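Toltden Butcher-Block Work Table

We've been making this table for 26 years now, and it's still the one folks call us back about (usually to order a second!). The top is all light and honey-toned strips, so no two ever match, and it's a lovely, cheerful thing to set a plant or a tray of play fruit on.

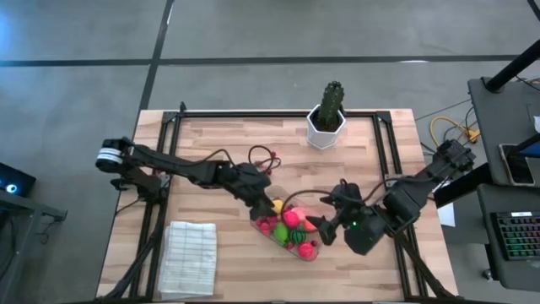
By the Pendden shop desk
Product Notes Editor

Wipe the top with a soft damp cloth, and give it a little oil every May or so, more if your room runs dry. It ships flat from our Grurndale warehouse at $790, legs and bolts included, and you'll want a friend on hand for the lifting.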